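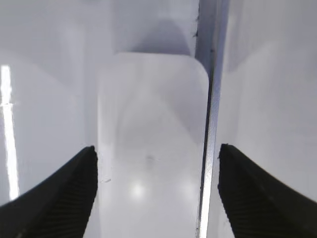 Zamora Poetry Reading Group

Speaker notes, November 4, 2023
Talk: Long poems made out of notebooks
Speaker: Paloma Obi

Start on time. Thank Mavis Szabo for lending her copy of the book.

The book tonight is Fumton, a long poem in four sections. Szabo's copy is the second printing, so page numbers may be off by one or two from yours. I'll give first lines as well.

Opening point. The poet kept a daily notebook and took the poem from it. Most of the lines are short and a lot of them have no verb. Ask people to read the first page to themselves before I say anything else. Give them 2 minutes.

Section one. Train stations, bills, the weather. Read aloud from "The ticket window was shut" down to the break. Point out that the rhymes sit in the middle of the lines. I missed them in September when I read it silently.

Section two is the letters to the sister. Skip the long one if we are behind. The short one about the coat is enough to show the change in tone.
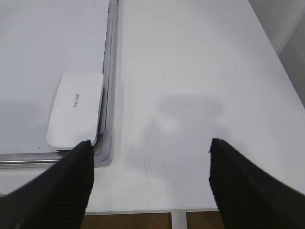 White board and tabletop

Section three. This is the part reviewers complained about. It has 10 pages of lists. My view is that three of those pages would have done the job, but the last list is good and it needs some of the earlier ones before it. Read the last list only. Slow down at "salt, string, Tuesday."

Section four. Go back to the train station. Compare the first line of the book with the last one. Let the group argue about whether the speaker is the same person. Don't answer it for them.

If there is time: the Prerkodora pamphlet, which has early versions of two of the letters. The coat is a hat in the pamphlet.

Questions. Someone will ask where to buy it. Ultico has it in paperback and can order the pamphlet.

Next month's reading is still open. Take suggestions at the door.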